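Die-cut mailers vs. regular slotted boxes for small orders

packrat_69
I sell refurbished kitchen scales and a few spare parts out of my garage, and I'm trying to decide whether to move from regular slotted cartons (the kind you tape top and bottom) to one-piece die-cut blanks that fold up without tape. I bought a sample bundle from Clerumo in February and have been folding them in the evenings. So far I like how they look and I like not using tape on the bottom. I don't like how long it takes me. A regular carton I can square up and tape without thinking. With these I'm still stopping to work out which flap goes first.

Questions for people who use them every day. Does it get faster? Do you fold them ahead or as orders come in? And is there a right order for the flaps, or does everybody do it their own way?

cartonwright
It gets faster. The first bundle is slow for everyone. What helped me was creasing every score before assembling anything. Lay the blank flat with the inside facing up, fold each flap past 90 degrees, let it relax, then go to the next one. When all the scores are broken the box more or less goes where you want it. If you try to fold and assemble at the same time you are fighting stiff board on every step.

For order, I do side walls, then the corner tabs in, then the front wall over the tabs, then the lid. Some styles have the tabs on the lid instead, so check yours.

Mae_ships_it
Disagree on creasing everything first. I tried that and it doubles the handling. I crease as I go and it's fine if the board is decent. If the board is so stiff that you have to pre-break every score, I'd blame the board.

Agree on the order of the walls.

cartonwright
Might be the board. I use a heavier one than most people because I ship castings.

packrat_69
Mine feel stiff to me, but I don't have anything to compare them to. I've been creasing on the kitchen table and the board slides around on the wood when I push down on a long flap. I end up holding it with my forearm.

lowbench
Stop using the table. Get down to a hard surface with a little grip, and lower than you think. I work at a bench that hits me just above the knee, sitting on a stool, and I can put my weight over the score without lifting my shoulders. A tile floor works too if your knees can take it. The grout lines are handy because you can line the straight edge of the main panel up with one and see right away if it has turned on you.

I keep the center panel in front of me and let the flaps point wherever they point. People waste time turning the blank around for each flap. Leave it where it is and reach over.
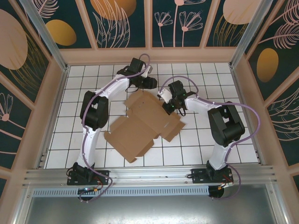 The other thing is to work from the far side back toward you. Do the flaps along the top first, with both hands, one on each side of the score and close together. Then the sides. Then the near one last. If you start with the near flap it stands up between you and everything else and you keep bumping it with your wrists.

Mae_ships_it
Far side first is good advice. I do that without having thought about it.

I would not work on a floor for more than a few boxes. My back was bad for a week after I packed a Christmas order that way.

lowbench
I said if your knees can take it.

packrat_69
The floor worked better than the table, thanks. I did six in a row out in the laundry room, which has tile, and the blank stayed put. I also found out I had been folding two of the flaps the wrong way around. There is a small slot in the main panel and I had been ignoring it. On mine the long tab goes down into the slot, and if you do it last the box stays shut by itself.

cartonwright
Yes, if there's a slot it's there for a tab. On some designs it's a lock for the lid and on some it holds an inside divider. Fold one dry with nothing in it and see what lines up.

grevel_parts
We use die-cuts for everything at our shop in Grevelstead, 2,541 boxes last year by the supplier's invoices. A couple of notes from doing that many.

Store the blanks flat with weight on top. If you stand them on edge against a wall they take a bow and the lids never sit right afterward. Keep them off a concrete floor, too. They pick up damp and the scores get mushy, then the tabs tear.

Fold ahead, but not too far ahead. We fold one shelf's worth at the end of the day. More than that and you're giving up space to store air.

Mae_ships_it
I fold to order and would never fold ahead. I have four sizes and I always guess wrong about which ones I'll need.

grevel_parts
We have two sizes, so that's probably the difference.

tapegun_james
I'll speak up for the regular slotted carton, since the thread has drifted. For scales I would not use a tuck-style mailer at all. A kitchen scale is dense and flat and it will work its way toward whichever side is weakest. On a tuck box that's the front wall. I've had two come back with the front popped and the item hanging out in the poly bag. A taped carton never did that to me.

If you like the look of the die-cut, put the die-cut inside a carton.

cartonwright
That's twice the board and twice the cost. A strip of tape across the front of the mailer solves the same problem.

tapegun_james
Then you're back to taping, and the whole reason for switching was no tape.

cartonwright
One strip versus the four or so you put on a slotted carton. It's still less.

packrat_69
The scales are in foam end caps, so they don't move much. The parts are light, things like feet and battery doors. I could see using the mailers for parts and staying with cartons for the scales. I hadn't thought about splitting it.

lowbench
That's how I'd do it. Match the box to the weight and don't worry about everything looking the same.

Mae_ships_it
Have you priced them against anybody but Clerumo? I get mine from Drevenholm and the board is softer but it folds easier. Bundles are bigger, though, so you need somewhere to put them.

packrat_69
Not yet. I'll ask them for a sample. How soft is softer? If I stack parcels in the back of the car are the bottom ones going to crush?

Mae_ships_it
Never had one crush in the car. I wouldn't stand on one.

grevel_parts
Ask which way the flutes run on the blank. If they run top to bottom on the side walls when it's folded, it will stack fine even in lighter board. If they run sideways it'll give. You can tell by looking at a cut edge.

packrat_69
Checked mine. You can see the waves along the top edge of the side walls, so I think that means they run up and down?

grevel_parts
Yes, you're good.

packrat_69
Okay. Parts go in mailers, scales stay in cartons, and I'm getting the blanks off the garage concrete tonight. They've been sitting on it since I bought them. I'll post again after I've tried the Drevenholm ones.

tapegun_james
Check the bottom few in the stack before you use them. If the score feels soft, keep those for padding.

Recent threads
Water-activated tape on recycled board, does it stick
Best height for a packing bench
Label printer skips every other label
What do you do with odd-size cartons from suppliers
Foam end caps or crumpled paper for heavy items
Drevenholm bundle sizes, 4 or 6 per shelf?
Storing flat blanks in an unheated garage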